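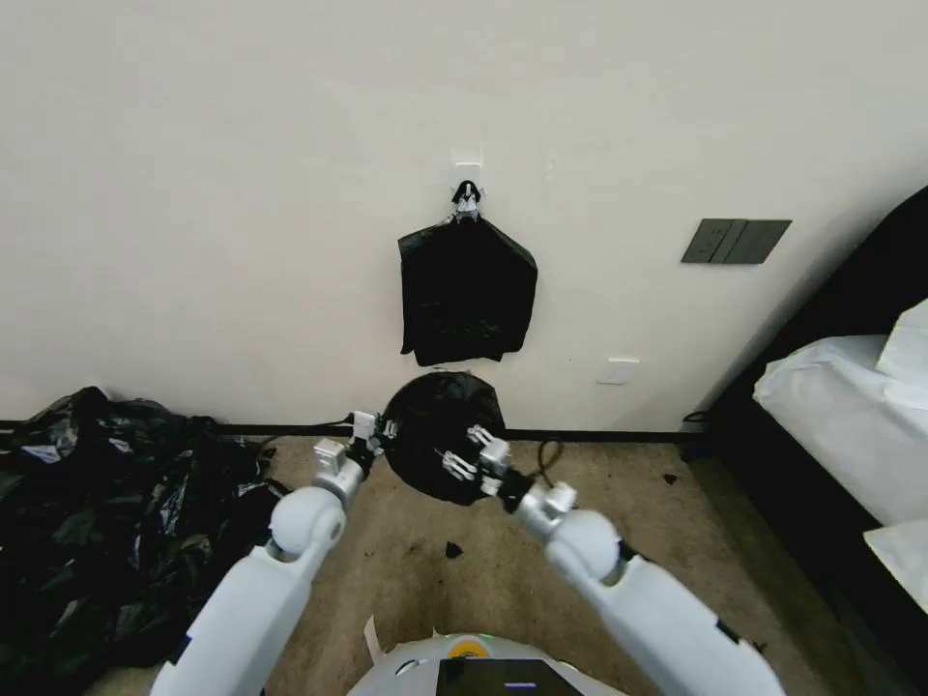
*Bundled bag in both grippers, another one hanging from the clip.*

2018-08-26. Thread on keeping the Wira cell going, for whoever asked whether two-arm bag handling is "basically maintenance free" now. The Floder brochure says so. I have my doubts.

---

Setup first. One robot, a bin against the wall, an adhesive hook above it, a heap of bags on the left. It works on carpet beside a bed, and I'd take that over a spotless demo bench any day. Grippers that only behave on a bench don't impress me.

---

The counter reads 3769 grip cycles since March. Floder's maintenance sheet treats that as barely run in. My finger pads disagree - I've changed them 2 times on the left and 3 on the right.

---

Bag film is slippery and it creases wherever it likes. When the pads glaze over, the fingers close fine, the software reports a grip, and the bag slides anyway. So I don't trust the grip flag. I pull on the bag by hand.

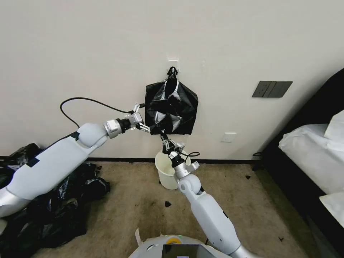
*Both grippers on the hanging bag, bin underneath.*

Cables next. See how the one on the left arm swings up in a wide arc? You need slack for the wrist to turn, fine. But every loop that stands off the arm is a loop that can snag, and I've yet to see a guide clip that stays where you put it.

---

What I do: run each wrist through its full turn slowly, watch the loop the whole way, then tape it. The Trovora clips lasted 2 weeks. Tape is ugly and I'm keeping it.

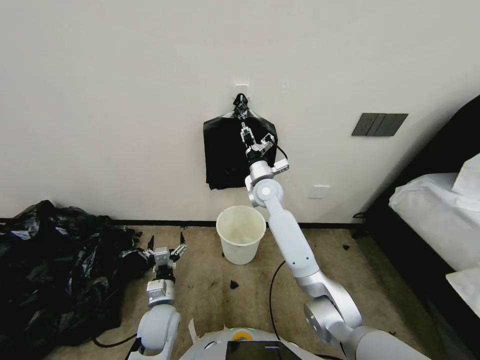 The other thing is hook position. Move the hook a little and the taught approach is wrong for everything after it. "Vision will correct for that," says the manual. Maybe. I re-teach the point whenever the hook comes off the wall, and then I stop arguing with the manual.

---

Floor too. Bits of torn plastic end up on the carpet and I pick them up before I start. Same with any cable lying where the bin goes.
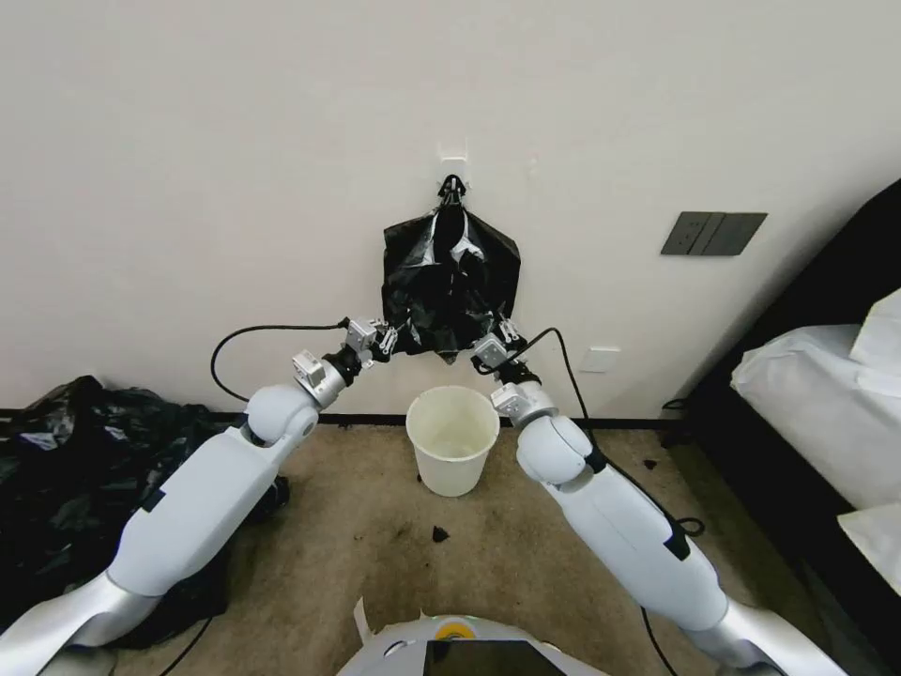
Wrist screws get checked before every session. I put a paint mark across each head so I can see if one has moved. Eynon sells a sensor for this. I'll stick with the paint pen.

---

Would I call it reliable? Ask me again at double the cycles. If you have pad life numbers on thin film from your own cell, please post them. Brochure numbers I already have.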